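Gallwood resets packing cell after gripper fault

2024-09-04

Gallwood has put the packing cell at its Tament plant back on full shifts after a fault in the gripper slowed the line for most of three days. The company said the arm itself was sound and that the work came down to finger pads, a mounting bracket and a new set of approach angles.

The cell loads small cartons of door hardware into shipping trays. It was set up two years ago by Lehtinen, the integrator that still holds the service contract. Operators first reported cartons sitting crooked in the trays, then a run of stops in which the controller showed a closed grip with no carton in it.

Lehtinen's technicians found the pads on one finger worn further than on the other. With uneven pads the fingers met off center, and each carton was nudged sideways as it was picked up. The bracket behind the gripper had also worked a little loose, which added to the error at full reach.

Both sets of pads were replaced and the bracket screws were cleaned, refitted and tightened to the figure in the manual. The technicians then ran the zero routine for the fingers, first fully closed, then fully open, and saved the new values to the controller. The old values were kept as a backup.

The longer part of the job was done away from the floor. Lehtinen keeps a model of the cell in Ukasach, the simulation package it uses for setup work, and every change to the wrist position was tried there before it was sent to the arm. The view from behind the gripper, with the fingers open and nothing between them, was used to check that both tips pointed the way the program expected. 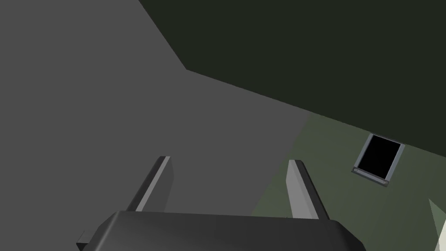
Running the new angles in the model first was the right call, according to Lehtinen, as the loose bracket had led earlier crews to correct the program by hand at the cell. Those corrections had piled up over the summer. With the bracket tight again they were all slightly wrong, and the service team removed 59 of them before loading a clean version.

The restart was done in steps. The arm ran empty at low speed, then with a single carton, then with a full tray. A test batch of 500 cartons followed at normal speed. Gallwood said the batch went through without a stop, and that the trays were checked by hand at the end of the line before the cell was released to the day shift.

During the outage, cartons were packed by hand at two benches next to the cell. Gallwood said it cleared almost all of the waiting orders that way and that the remainder would ship this week.

Some changes to routine upkeep will stay in place. Operators will now wipe the finger pads at the start of each shift and look for wear with the arm locked out – a job that used to be left to the service visit. The bracket screws have been marked with paint so that any movement shows. Program corrections made at the cell must be written in the log and sent to Lehtinen, which will try them in the model before they become permanent.

Gallwood has also ordered a spare set of fingers to be kept at the plant. The pads can be changed with the fingers on the arm, but the work is easier at a bench, and a ready set would let the crew swap both fingers and rerun the zero routine within one break.

The next service visit is set for late September. Lehtinen will measure the pads again at that point and decide how often they should be replaced.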